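Tuesday, after 9 p.m.

I write this at the kitchen table because the desk is covered with envelopes. Today we closed the first part of the Skelldale campaign and I want to put down what happened before I forget the order of it.

Skelldale is a home care agency. They look for night nurses, and they could not find them for most of a year. When they came to us at Ostrowski they had already paid for job boards, for radio, and for a banner on the Clerkby bus station. My first thought was that they needed better pictures. I was wrong about this, and Peter Havlíček told me so in front of the client. It was a little painful, but he was right.

What he did was simple. He asked the director to read aloud her own job advertisement. She read it, and in the middle she stopped. There was no pay in it, there was no shift time, and the word "passionate" was in it four times. Then she laughed and said she would not apply either.

So we wrote a letter. A real letter on paper, one page, signed by the head nurse with her own pen on the first one and copied after. We sent 1,705 of them to nurses in and near Zedstead. The pay is in the second line. The shift is in the third line. I fought for a week to keep the third line, because the client wanted there a sentence about their values.

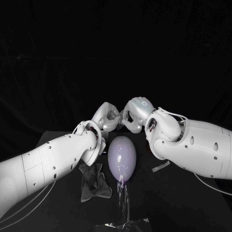 The answers started to come in the second week. I had made a small bet with myself that we would get 100, and this morning the number was 152. From these, 141 left a telephone number, and the other eleven wrote only an e-mail, one of them to say that we spelled her street wrong. I wrote back to her myself and apologized. She answered very kindly and asked if the job has parking.

Parking! In all the meetings we did not speak one minute about parking. I called Skelldale at lunch and they said of course, there is a lot behind the office, it is free, everybody knows it. But a nurse who finishes at six in the morning does not know it. I put it in the text for the next mailing. To make space I took out half a line about the history of the agency.

In the afternoon there was the meeting about money. The plan was to print another 500 letters for the towns on the north side, and the client now wants to double this and also to make it in color. I said I would prefer to keep it black on white. I tried to explain that the letter works as a letter, and if we put a smiling woman on top of it, it becomes a leaflet and goes to the bin with the pizza menus. I do not think I explained it well. When I am tired my English becomes short and I sound angry, which I am not. Peter repeated the same thing with softer words and they nodded.

I should learn these softer words. He says "I wonder if" when he means "no." I wrote it on the inside cover of my notebook.

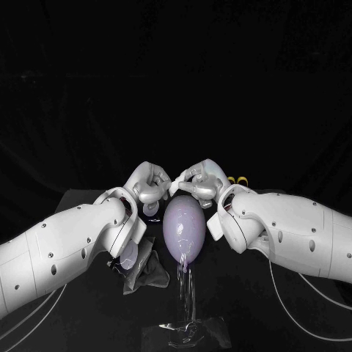 *Photo: Ostrowski picture files*

After the meeting I stayed to clean the address list. It is slow work and I like it. There are three people in it with the same name in the same building, and I still do not know if they are a family or a mistake. I left all three in.

One thing worries me. The telephone calls are made by only two people at Skelldale, and they call between ten and noon, when a night nurse is sleeping. I noticed it only on the way home, on the bus. It is possible that we wrote a good letter and then we wake everybody up. I must call the director first thing and ask if somebody can do the calls after four. I wonder if. Yes, I will start the sentence like this.

Mother rang at eight and asked what I do at work now. I said I write letters to nurses. She asked if I am ill.

For tomorrow: the calls, the parking line, the new proof from the printer, and buy stamps for my own letter to my sister, which is lying here since January.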